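Reading time: 5 min

Print | E-mail

4. What the parents told us about the books

I should say up front that I came to this part of the study as a reader first and a researcher second. I've handed out health reference books for years, and I had a pretty firm idea of which chapters families liked. I was wrong about most of it, so this section is longer than I planned!

The question was simple enough. When a child has just been told they have ADHD, and somebody gives the family a thick reference book, which parts get read, and when? Radymyr Prokopenko (who ran the Skonton half of the project and has far more patience for transcripts than I do) wanted to ask about the whole first year. I wanted to ask only about the first few weeks. We split the difference and asked about both, which made for long interviews and a lot of cold coffee.

We mailed 2200 invitations to families on the two clinic lists, Pacheco and Skonton, and 1356 came back with usable answers. From those we picked 36 parents to talk to at length. The interviews took place at home, nearly always in the kitchen, and each one went through the same set of open questions in whatever order the conversation allowed. Ezequiel Carrillo did the Pacheco visits and I did the rest.

4.1 Where the book lives

I hadn't expected to care about this, but it kept coming up. Parents talked about the book as a thing that sat somewhere — on the counter, by the bed, in the car — and where it sat had a lot to do with whether it got opened. One mother told me she moved hers from the living room shelf to the kitchen and read more in a week than she had since the diagnosis. A father said his was in the bathroom and he wasn't sorry about it.

The kitchen people tended to read in short bursts. A page on sleep while the pasta boiled, a page on school meetings while somebody looked for a shoe. They liked headings, they liked lists, and they hated being sent to another chapter. The bedroom people read longer stretches, and they were the ones who got through the material on how a diagnosis is made (they were also the ones who scared themselves at midnight, by their own account).
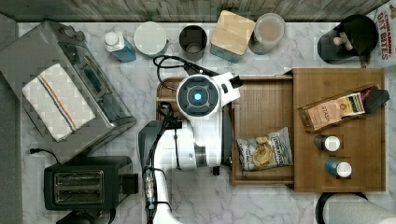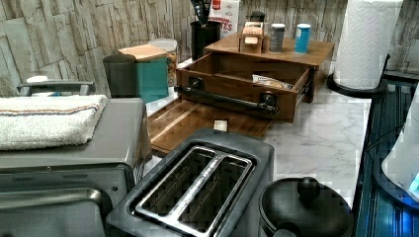

Figure 3. Kitchen counter with a two-slice toaster and a toaster oven, two views.

4.2 The chapters they skipped

Going in, I'd have bet money on the medication chapter being the most read. It was certainly the most opened. But when we asked parents to tell us what was in it, many could remember the table of side effects and very little else. Several had looked up one name, the one on the prescription, and closed the book again. I don't blame them. I've done the same with my own prescriptions.

The chapter on behavior plans had the opposite problem. Hardly anyone started there, and the people who did get to it had a lot to say. They copied out the reward charts, they argued with the wording, they crossed things out. One parent had rewritten the whole morning routine page in the margin, with the dog included as step four. When Radymyr read that transcript he asked me whether we could code the dog. We could not.

History of the condition, theories about causes, the long section on research funding: skipped, almost without exception. I have a soft spot for the history chapter myself, so that one stung a little.

4.3 Teachers and the shared copy

A smaller group had passed the book along to a teacher, usually with sticky notes in it. This is where the Prina edition came in for some praise, as its school chapter can be pulled out as a separate booklet. The Pokden edition has better material on classroom seating and homework, in my opinion, but it's bound into the middle of a very heavy volume and parents didn't want to lend the whole thing and risk never seeing it again.

Lending changed how people talked about the book. Parents who had shared it said "we" more often (Ezequiel spotted this, and I went back through my own interviews and found it there too). They also remembered the school chapter in more detail than parents who had kept the book at home. We can't say which came first. It may be that the families who already got along well with the teacher were the ones who felt able to lend it.

4.4 Going back to it later

We rang all the interviewed parents again in May. By then the book had usually moved — out of the kitchen, into a closet, off to a sister's house. A few had gone back to it at a specific moment, most often a change of school or a change of dose, and they went straight to the index. More than one complained about the index. "I looked under tantrums and it wasn't there," one mother said, "and I wasn't going to guess what they'd called it." She tried three other words and gave up. The entry she needed was under emotional regulation, and I had to hunt for it myself.

Contact | Copyright | Back to top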